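수건 개는 법, 그리고 개고 나서 바구니에 넣는 법

수건을 개는 일은 누구나 할 줄 안다고 믿는 일 가운데 하나다. 나도 그렇게 믿고 꽤 오래 살았다. 그러다 욕실장 문을 열 때마다 맨 위 수건이 얼굴로 떨어지는 집으로 이사했고, 그제야 내 수건이 개어져 있다기보다 잠시 접힌 척하고 있다는 걸 알았다.

아래는 그 뒤로 정착한 방법이다. 일반적인 세면 수건 기준이고, 목욕 타월은 끝에 따로 적었다.

준비

평평한 면이 필요하다. 침대는 권하지 않는다. 푹신해서 모서리가 맞지 않고, 두 장쯤 개고 나면 사람이 눕는다. 식탁이나 책상을 닦고 쓰면 된다. 바구니는 바닥에 두지 말고 작업하는 면 위에, 손이 닿는 구석에 올려둔다. 허리를 한 번 굽히는 건 운동이지만 열한 번 굽히는 건 벌이다.

수건은 완전히 마른 것만 갠다. 손등을 대 봐서 서늘하면 아직이다. 덜 마른 수건을 정성껏 개어 넣으면 정성껏 쉰내가 난다.

기본 접기

1. 라벨이 위로 보이게 펼치고 손바닥으로 가운데에서 바깥으로 두 번 쓸어 준다. 털 방향은 신경 쓰지 않아도 된다. 신경 쓰는 사람은 이미 이 글을 읽지 않는다.

2. 긴 쪽을 반으로 접는다. 모서리 둘을 먼저 맞추고 나머지는 따라오게 둔다. 세탁기를 오래 겪은 수건은 직사각형이 아니라서 한쪽이 남는다. 남는 쪽을 안으로 넣는다.

3. 다시 반으로 접는다. 여기서 멈추면 호텔식에 가깝고, 한 번 더 삼등분하면 서랍용이 된다.

4. 접힌 등이 앞을 보게 놓는다. 꺼낼 때 한 장만 잡히느냐 세 장이 딸려 나오느냐가 여기서 갈린다.

쌓는 순서

색이 다른 천은 색끼리 모으는 게 보기 좋지만, 나는 크기를 먼저 본다. 넓은 것이 밑, 좁은 것이 위. 진한 초록을 하늘색 위에 얹었을 때 밑장 가장자리가 옆으로 조금 보이는 정도는 그냥 둔다. 이걸 맞추려고 다시 펼치기 시작하면 저녁이 없어진다. 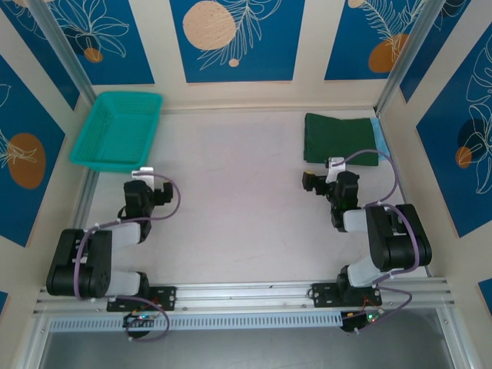 Tineke De Bruijn은 댓글에서 쌓지 말고 세워서 넣으라고 했다. 바구니에 책 꽂듯이 넣으면 어느 수건이 있는지 한눈에 보이고, 가운데 것을 빼도 무너지지 않는다는 것이다. 쌓기를 고집하는 사람은 대개 맨 위 두 장만 돌려 쓰다가 그 두 장만 걸레로 만든다는 말도 덧붙였다.

뜨끔했다. 우리 집 맨 위 두 장의 상태는 밝히지 않겠다. 그래서 세우는 법도 적는다.

세워 넣기

삼등분까지 접은 상태에서 한 번 더 반을 접어 두툼한 벽돌처럼 만든다. 탁자에 세워 봐서 혼자 서 있으면 합격이다. 넘어지면 2번으로 돌아간다. 얇은 수건은 몇 번을 해도 넘어지는데, 그건 수건 탓이니 돌돌 말아서 틈에 끼운다.

바구니는 꽉 채우지 않는다. 손가락이 들어갈 만큼은 남겨야 꺼낼 때 바구니가 통째로 따라오지 않는다. 나는 한때 Killico에서 나온 칸막이를 사서 넣었는데, 칸막이가 차지한 자리만큼 수건이 못 들어가서 칸막이를 위한 바구니를 하나 더 살 뻔했다. 지금은 양말 서랍에 있다.

플라스틱 바구니라면 안쪽에 까슬한 데가 없는지 손으로 한 번 훑어본다. 그런 데가 있으면 고리 올이 꼭 거기에 걸린다. 사포로 살짝 문지르거나, 그마저 귀찮으면 제일 낡은 수건을 그쪽에 세운다.

목욕 타월

혼자 개기 어렵다고들 하는데, 들고 개려고 해서 그렇다. 탁자에 반쯤 걸쳐 놓고 긴 쪽을 삼등분한 다음 짧은 쪽에서부터 접어 올라온다. Aydoğan에서 산 우리 집 큰 타월은 이렇게 해도 베개만 해진다. 그런 건 바구니에 욱여넣지 말고 선반에 따로 둔다.

얼마나 걸리나

처음에는 아홉 장 개는 데 드라마 한 편이 다 갔다. 지금은 주전자 물이 끓기 전에 끝난다. 물론 주전자도 바꿨다. 예전 것은 훨씬 빨리 끓었다.

다음에는 고무줄 들어간 침대 시트를 다룰 생각이다. 6월 전에는 쓰려고 한다. 시트는 지금 의자 위에 둥글게 뭉쳐져 있다.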